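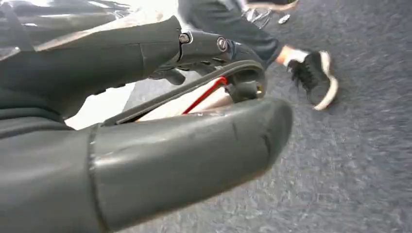 Madigan Party Boxes, Nilham

Hello and welcome! We're a small party supply and planning studio, and we make themed birthday boxes for families who love a good celebration but don't have three free weekends to cut out paper banners. If you've ever found yourself gluing googly eyes onto cupcake toppers at midnight (we have, many times), you're in the right place.

Madigan started with one dinosaur party. Gonzalo Cabello had promised his niece a volcano cake, a fossil dig and a piñata, and then made enough extra decorations for three more kids. The neighbors asked for them, then the neighbors' cousins, and by the following January we had a spare room full of crepe paper and our first real order sheet. It was a deep sea party for 14 kids and we still have the sketch of the jellyfish lanterns taped up by the supply shelves!

Since then we've sent out 3,000 boxes, and our list of themes keeps growing. Space camp and pirate picnic are the ones people come back for, and the bug hunt is catching up fast. Every box has the banner, table pieces, favor bags, invitations and one big activity that keeps the whole crowd busy while you get the candles lit. We also tuck in a shopping list for the food, with ideas you can pull together from any grocery store.

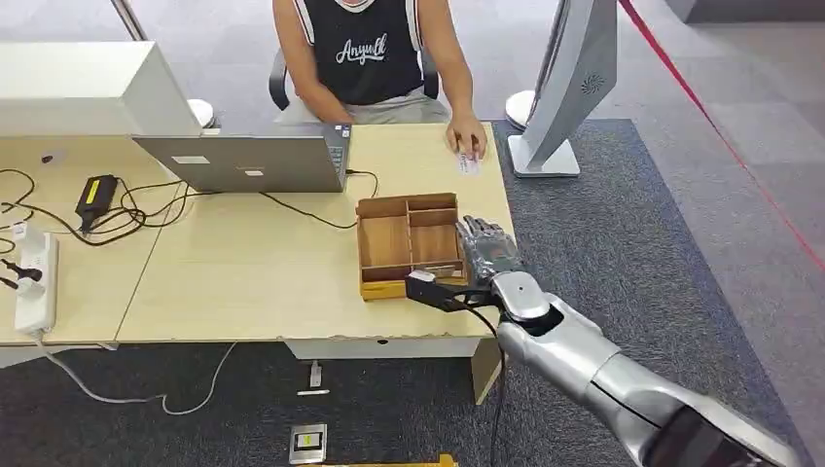 We test every theme at a real party before it goes on the site. That's how we learned that glitter slime and carpet should never meet, and that a treasure hunt with nine clues is just right for six-year-olds, while 10 gets a little wobbly. Our Fekach line grew out of those test parties too. It's our set of quieter boxes, made for small groups and kids who would happily paint a birdhouse with two friends and skip the musical chairs. We're so proud of it.

The Tivonitz boxes are for bigger kids, and they were a blast to put together. Think escape room puzzles, a mystery dinner, a build-your-own board game. Ages 9 and up tend to like having a hand in the planning, so we leave the invitations blank and let them do the lettering.

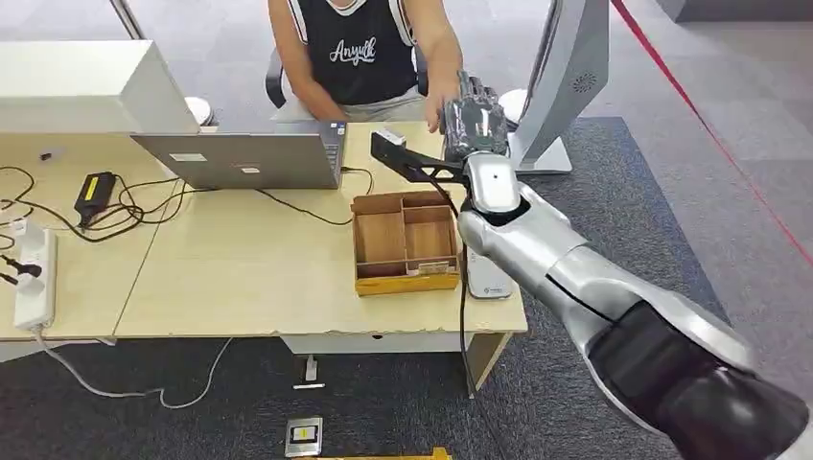 Setup is easy, and we work hard to keep it that way. Most of the pieces come folded flat, with a numbered bag for each part of the party, and you can put the centerpieces together the night before with tape and a pair of scissors. You don't need a craft room, either. A light wooden desk with an office chair behind it, like the one in the photo, gives you plenty of space to fold favor bags and lay the place cards out in order. Put on some music, get a snack, and save the balloons for the morning.

Families in Nilham can pick up their boxes at the studio, and we love it when the birthday kid comes along to choose the ribbon. Everyone else gets theirs by mail. Custom themes are welcome, even the odd ones. We've done a garbage truck party and a party about soup, and both were wonderful.

Got a date in mind? Send us a note with the theme, the ages and how many kids are coming, and Gonzalo will write back with ideas.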